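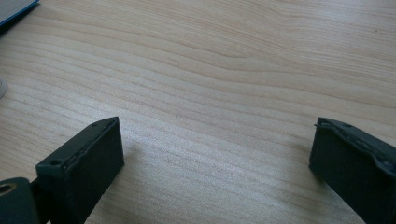

Hand-Guided Gripping at a Textile Finishing Workplace: Effects on Staff

1. Background

Lanness finishes and bundles narrow fabric goods for furniture makers. In January the company began to move part of its bundling work to automatic handling under a project named Reso. Our group studied what this change has meant for the employees of the bundling section. We interviewed 22 of them and observed 4 shifts.

2. The work

Before the project, strips were gathered, turned and passed on entirely by hand. Under Reso, employees first carry out each grip with a hand-held gripper, and the recorded movements are used to prepare the automatic station. The task requires a steady wrist and slower movements than the staff were used to. Strips held in a bundle tend to twist above the jaws, and several employees named this as the hardest part to teach.

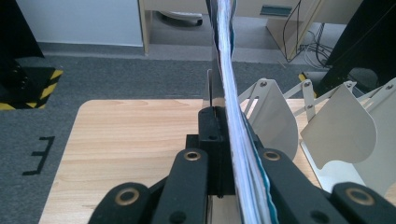
Report by the Rácz student group, Zudine Technical College
Submitted 2022-11-25

3. Findings

Nearly 43 percent of the employees interviewed reported less strain in the fingers at the end of a shift. Complaints about the shoulder increased, and the group attributes these to the weight of the tool. Two employees asked to return to manual bundling, and both requests were granted.

Pay grades had not been adjusted at the time of our visit. Older staff felt that their knowledge of the material was being used without being recorded in their job descriptions. Supervisors shared this concern.

4. Recommendations

The group recommends a fixed limit on continuous work with the gripper, a revised job description for the section, and a second round of interviews once the automatic station is in daily use.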